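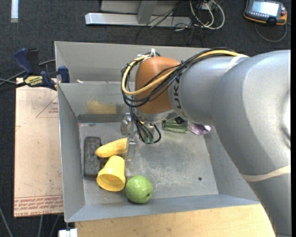 Lodcombe Reading and Numeracy Scheme: Interim Report to the Wernero Fund

Reading time: 2 minutes

Reporting period

The report covers the work of the scheme between its opening in July and 25th October. It was prepared by Achilleas Koutsoukos, scheme manager, and checked against the attendance registers by Lambros Kouris.

Enrolment and attendance

A total of 228 adults enrolled in the period, of whom 72 joined the evening numeracy course. Attendance at the Tzanetos Road site has been steady. The Dollska site started two weeks late owing to repairs to the heating, and its first group will finish in the new year. The Fund agreed to this change in writing.

Teaching

Tutors delivered 552 hours of teaching. Most learners asked for help with forms, payslips and letters from school, and the course plan has been altered to bring these topics forward. Two tutors left during the period. One post has been filled and the other is being covered by existing staff until a new appointment is made.

Spending

Spending is within the agreed budget. Printing costs were higher than planned, as the first workbook had to be reissued with larger type. The extra cost of nearly £2,000 has been met from the underspend on travel. No further transfer between budget lines is requested.

Matters for the Fund's attention

The lease at Dollska comes up for renewal in the spring and the landlord has not yet confirmed terms. We would welcome an early decision on whether room hire may be charged to the grant in the second year. A draft timetable for that year will be sent with the next report.

This site uses cookies. Accept or manage your choices.

© Lodcombe Reading and Numeracy Scheme | Contact us | Back to top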